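Call for participants: do plastic pouches keep an office tidy?
Grolton Papers Study, ref. 2093

Every stationery catalogue promises that a clear pouch with a coloured zip will sort your life out. We have our doubts. Flandel has asked us to find out whether people who file loose papers in pouches can find them again any faster than people who leave them in a heap, and we would like to hear from those who suspect the answer is no.

We need adults who deal with paper at home or at work: receipts, school letters, guarantees, the instructions for a boiler you no longer own. You will be given a set of pouches to use for 9 weeks, with one short visit at the start and another at the end. Between visits you keep a diary. It is dull, and we won't pretend otherwise.

You should be able to
— put up with crinkly plastic on your desk
— write down when a zip sticks, a seam splits or you simply give up
— tell us so without being polite about it

You should not apply if you sell stationery, or if you already own a label maker and talk about it.

Payment is £125 in vouchers, paid after the second visit. Yes, the whole of it, and yes, we have been asked why it isn't cash. The Polidach office sets that rule and we have argued with them already.

Places are limited and we don't keep a waiting list. Write to Eun-seong Sun, Room 1253, Hwang Building, quoting the reference above, and say in a few lines what your paperwork looks like now. Applications close at noon on the last working day of January.
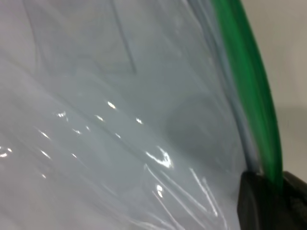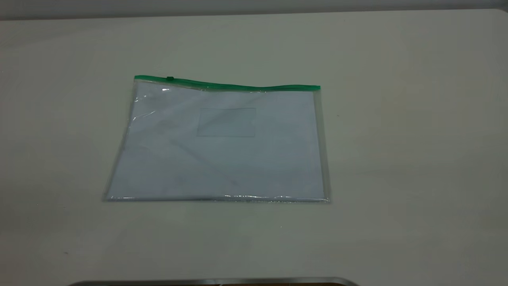 Clear plastic up close, and a pouch with a green zip (second picture).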